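Vimine hand kit: sleeve and cable routing for laundry pickup

Riltivdale
Posted 2023-06-29

We have the Vimine two-hand kit on a trial license, firmware 3644. The task is clearing clothes from a bed into a tray on the floor. Shirts are fine. On dark, bulky garments the left hand closes early and comes up with nothing in up to 20 attempts. Is this a grip setting, or do I need the Sotitz fingertip pads? The quote for the pads came in May and I would like to avoid it.

Navaratnam

Check the approach height before buying anything. The default assumes a hard surface, and a mattress gives. Lower the closing point by 20 mm and set the finger delay to 7. We run the pads too - they help with thin cotton and make little difference on coats. Also tie the wrist cable down with some slack. A tight loop limits wrist rotation, and the software reports it as a grip fault.

bedside_rig

Same kit, cloth sleeves over the forearms. Start with the hand open and next to the garment, then come in from the side.

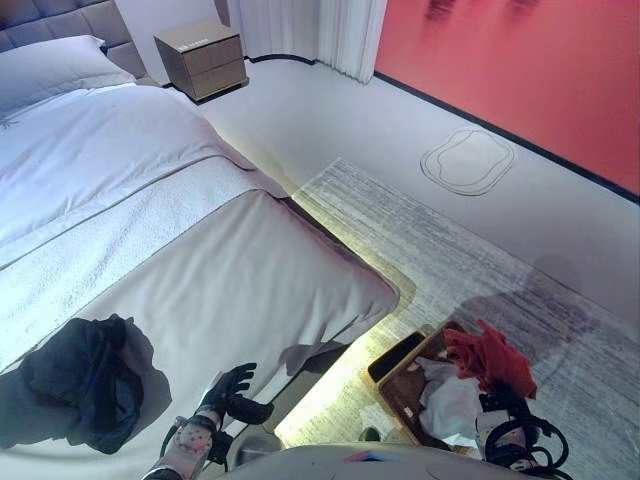

Left hand open near the black garment, tray on the floor to the right.

Keep the tray within reach of the other arm. I have not tried the Sotitz pads. Support took a week to answer me on delay values, so test in small steps and write down what you change.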